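Puzzle and desk items: Bollon catalog update

The September revision of the Bollon small-items catalog is now on the Woltia shared drive. It replaces the Yule list and brings the total to 944 entries. Record numbers run to 1024, with gaps where withdrawn items have been left blank. Retired numbers will not be reissued.

Puzzle cubes move from "toys" to "small rigid objects" and are listed under section 7. Each cube is entered once, whatever the state of its faces. Solved and unsolved cubes share a record. Sticker wear goes in the notes field and does not change the item grade.

Markers remain in section 2. Enter barrel color first, then cap color. Pens with missing caps should be held back until the next revision.

Users of the Wodov lookup sheet need to reload it before adding records. Copies saved before the update still show the old section headings and will reject new cube entries.

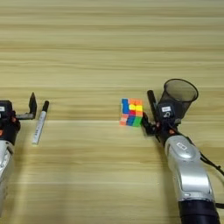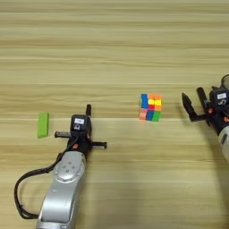
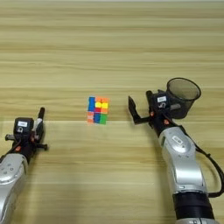
Puzzle cube on the wood-grain tabletop, all three views. White marker with black cap in the first only.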